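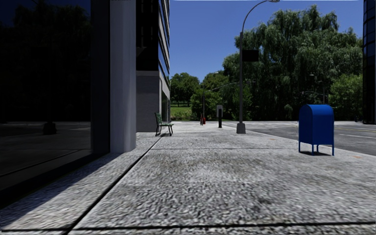
Home | Notebook | Glazes | Kiln log | Members

Print this page | E-mail this page

Glaze notebook, November

Back on the oatmeal glaze again. I know, I know, I said I was giving it a rest until the new year, but Bernice Addo left a bag of the Pakon feldspar on my shelf with a note saying "try it then" and I'm only human. So here are the notes from this batch, written up while the second kiln is cooling and I can't do anything useful anyway.

Where I'd got to before: the old recipe, which for anyone new is the one in the green folder, went on beautifully and came out of the kiln looking like porridge somebody had poked with a fork. Pinholes all over, worst on the shoulders of the big jugs and inside the rims of the bowls. I'd blamed the clay for ages. Then I blamed my throwing. Then Bernice fired two of my jugs in her own glaze and they came out smooth as you like, so that was the end of blaming the clay (or the throwing, thank goodness).

What I changed this time, and I've tried to be good and not change everything at once:

Feldspar swapped for the Pakon one, same weight. It's a bit finer than what we had and it clumps in the bag, so it needs putting through the sieve dry before you weigh it. I didn't do that with the first lot and spent ages chasing lumps round the bucket with a spatula.

Batch made up to 1000 grams dry, which is more than I usually bother with for a test, but I was fed up of running out halfway through a shelf of tiles. Water added by eye and then corrected. I know I'm supposed to write the water down. I've written it on the bucket.

Biscuit firing the same as before. The glaze firing got a soak of 30 minutes at the top, where the old schedule had none at all and just switched off. This was Bernice's idea and I was rude about it at the time, so I'm putting it in writing that it was hers.

First kiln, opened this morning before anyone else was in. I had 4 tiles in there, two thick and two thin, plus the small jug with the wonky handle which has been through so many firings now that I feel I ought to apologise to it. The thin tiles are lovely! Really soft, a sort of warm cream where it breaks over the edges and a greyer speckle in the flat parts, and I couldn't find a single pinhole on either, even under the bench lamp. The thick ones are better than they were but still not right. One has a patch near the bottom edge where it's crawled back and left bare clay, and I think that's my greasy fingers, because it's exactly where I'd pick it up. The other has a few pinholes clustered in one corner.

The jug is mixed. Outside is nearly perfect, inside has a ring of little craters just under the neck where the glaze always pools when I pour it out. I'm going to try a quicker pour and a bit more of a roll of the wrist next time.

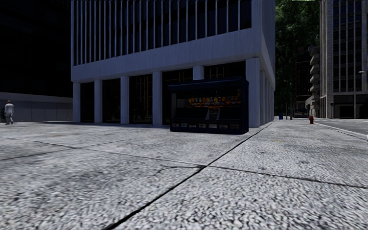
Speckle, while I'm on it. It's coming from the iron in the clay bleeding through and I like it, but it's much stronger on the Owusu stoneware than on the white body. If we're going to sell these as a set they'll have to be all one clay or all the other. I did one mug in each last month and put them next to each other on the windowsill, and you'd never think they came out of the same bucket. I'd go for the Owusu myself. It's rougher on the hands, and I had to stop and put cream on after throwing the bowls, but it stands up so much better in the tall shapes and the colour has some life in it.

Second kiln, the one that's cooling as I write, has the same glaze with a little more water in and everything dipped once, no double dipping, no touching up with a brush. Top shelf is the soup bowls for the Trusik order, and yes, I've put order pots in a test firing and I shouldn't have, but the date's creeping up and they were sat there. Middle shelf is tiles. Bottom shelf is Bernice's, her own glazes, nothing to do with me.

Things to sort out before the next one:

The Makex controller is still showing a higher temperature than the cones do. Both kilns were a touch cooler than the display said, going by how far the cones had bent, so whoever's using it please go by the cones and don't believe the numbers. I've taped a note to the lid.

We're nearly out of kiln wash. I scraped the last of it out for the middle shelf and it was more water than wash.

Someone's borrowed the fine sieve. I had to use the coarse one for the second bucket – could it come home please, it lives on the nail by the sink.

Also, test tiles. Please scratch the number in before biscuit firing and not in pencil afterwards. I've a whole tray of rather nice greens here and no idea whose they are or what's in them.

Kiln at teatime still far too hot to crack the lid. I'll leave the bungs out, go home, and look at the bowls in the morning.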